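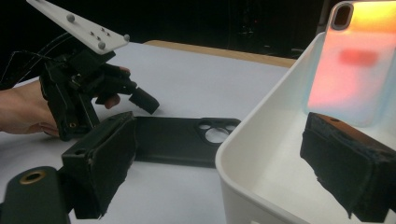 Buying hand-held grippers: frequently asked questions

How many do I order?
Order in pairs. One operator uses two, and a station with one gripper is a very expensive paperweight with a chair.

What does a station cost?
Triltgate quotes 900 dollars for a pair with the marker plates fitted. The table, bins and lighting come out of your own budget, so put them in the request now. Finance does not enjoy sequels.

Are the foam pads covered by the warranty?
No. Pads are consumables, like printer ink, and are priced in the same spirit. Budget 200 dollars per station per year and reorder when the edges go ragged. August orders ship late.

Can we print the body parts ourselves?
Yes, if your printer is free. Allow 6 days per pair and use the Koller drawings. Buy the screws.

Do we need special objects to practice on?
Phone cases and a plastic bin will do. Please don't submit a purchase order for "assorted test objects, premium." We have seen it, and we know what was in the box.

What about tracking cameras?
They belong on the Cuvasgate form — separate budget line, separate signature, separate wait. Start that one first.

Can we lease?
Through Fomow, for terms of 2 years. Pads are still yours to buy.

Who approves all this?
Your department head, then purchasing. Attach the quote to both copies.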